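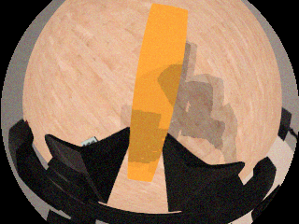
drondeo-openday

Simulated pick-and-place episodes recorded by visitors at the Prirnley open day in December. Every episode in this set was driven by somebody who walked in off the street, sat down at one of our two stations and had a go. Some of them were very good at it!

Contents
Quick facts
What we did on the day
The task
What's in an episode
Folder layout
Loading
Known problems
What it's good for
People in the data
Changes
Thanks

Quick facts

Episodes: 1054
Marked as success: 765
Marked as not a success: 289
Stations: 2
Simulator: Indis
Teleoperation software: Mowat
Scene and task files: Drondeo
Views: one fisheye camera on the gripper, one fixed camera over the bench
Real robot data: none, everything here is rendered

What we did on the day

Prirnley opens its workshop to the public once a year. Usually we run the big arm behind the fence and people watch it move boxes. It draws a crowd for five minutes and then the crowd wants to touch something. So this year Beathag Pollock proposed turning it around and letting visitors do the driving, in simulation, where the worst thing that can happen is a virtual bar on a virtual floor.

Each station had a screen with the gripper view, a second screen with the bench view, and a hand controller with a trigger. Pull the trigger and the fingers close. Let go and they open. The doors opened at 10 in the morning and the first episode was saved eleven minutes later by a boy who had to be lifted onto the chair. We shut the stations down at 4:30 with people still in line, and I have promised several of them a longer session next year.

The bit I enjoyed most was how fast people learned. Almost everyone closed the fingers too early on their first try and pushed the bar away. By the third try most were lining up from above, waiting, and nudging the gripper sideways before pulling the trigger. You can see that happening in the files if you sort by visitor_id and then by attempt - please do, it's lovely to watch.

Then there was the demonstration at 2 o'clock. Ailsa Cairns trained a small policy over lunch on the morning's episodes and ran it on the big projector. It picked up the orange bar on its second attempt and got a round of applause. On the third it missed by a finger's width and got a louder one. Ailsa ran it 27 times in all before the projector was needed for something else, and those runs are in the demo folder, kept apart from the human episodes.

The task

Pick up the orange bar from the pale wooden surface and set it down in the target area. The target moves between episodes and so does the starting pose of the bar. The bar's size and color never change.

The instruction on the wall said "Pick up the orange bar and put it where the marker is." This same sentence is stored as the language field in every episode. Visitors said it in many better ways, but we didn't record audio.

An attempt ends when the bar is inside the target and the fingers are open, or when 90 seconds have passed, or when the person at the station presses the big button. A button press is counted as not a success even if the bar was nearly there. A few visitors pressed it because it was a big button.

What's in an episode

gripper_view - color frames from the simulated fisheye lens on the gripper. The round picture is kept as rendered, with its black corners. We left it uncropped and did not undistort it. The fingers come in from the bottom, and the gripper body is visible under them.

bench_view - color frames from the fixed camera, ordinary lens.

joint_pos - arm joint positions, in radians.

finger_gap - distance between the fingers, in meters.

action - the command sent by the controller, as a change in gripper pose plus the trigger value.

success - true or false, set by the simulator and then checked by hand.

visitor_id - a random number handed out at the chair. It can't be traced back to anyone.

attempt - which try this was for that visitor, starting at 1.

Lights are drawn at random for every episode, and sensor noise is switched on for both views. This matters most in gripper_view, where the fingers and the gripper body can throw several layers of shadow over the bar and the wood at once. We like this. A bar that is bright orange at one end and brownish in the middle is a fair thing to ask a policy to cope with, and you will find plenty of frames like that.

Folder layout

drondeo-openday/
 README
 train/
 held_out/
 demo/
 scenes/
 tools/

The split is by visitor, so no one person shows up in both train and held_out. The scenes folder has the Drondeo files for the bench, the bar and the target, in case you want to rebuild an episode in Indis and render it from some other place.

Loading

The tools folder has a small reader in Python. From the top of the repository:

 pip install -r tools/requirements.txt
 python tools/show_episode.py train/000001

This plays both views side by side. Space pauses, the arrow keys step a frame at a time, and q quits. To write out a strip of stills add --strip and a number of frames.

If you only want the numbers, pass --no-video and it will print the joint positions and the finger gap as a table.

Known problems

The station on the left had a slightly sticky trigger until noon. In those episodes the fingers open a little later than the person wanted. They have sticky_trigger set to true and you can filter them out, though Beathag thinks they make the set more useful, and we have argued about it happily for weeks.

In 18 episodes the bench view starts a few frames after the gripper view. The timestamps are right, so line them up by time and not by frame number.

Contact between the fingers and the bar is a bit too grippy. Grasps that would slip on a real bar tend to hold in here. Indis has a newer contact model and we'd like to replay everything through it when there's a free machine.

Lengths vary a lot. Some visitors were done in under ten seconds, and one very careful lady used the full 90 on each of her tries and succeeded every time.

What it's good for

Imitation learning with many different drivers of very different skill. Work on how people improve over a few tries. Testing a vision model on wide-angle gripper views with hard shadows. Teaching, too - the files are small enough for a laptop, and students seem to enjoy data that comes with some wobble in it.

I would not use it on its own to train something for a real arm. There is one object, one bench and one kind of gripper.

People in the data

No faces, voices or names were recorded. Visitors read a short notice before sitting down, and children needed a grown-up with them to say yes. Four people asked afterward to have their attempts taken out, and they were taken out before the episodes were counted. If you were there, still have your visitor number and have changed your mind, write to us and we'll do the same for you.

Changes

1.2 - added the sticky_trigger field, fixed a typo in the language field
1.1 - added the demo folder
1.0 - first release

Thanks

To Beathag for the idea and for standing at the left station all day, to Ailsa for training a policy with a sandwich in one hand, and to everyone who sat down and drove. Mowat's support desk answered a question from us at 8 in the morning on the day itself, and I still owe them a cake.

Pull requests are welcome, above all for the replay script, which is slow.

Related
drondeo-scenes: bench and object files
mowat-hand-controller: settings we used at the stations
Setting up two stations on one table
Last year's open day: the big arm and the boxes

14 comments · 37 shares

Contact: open an issue or write to the Prirnley workshop · © Prirnley · Back to top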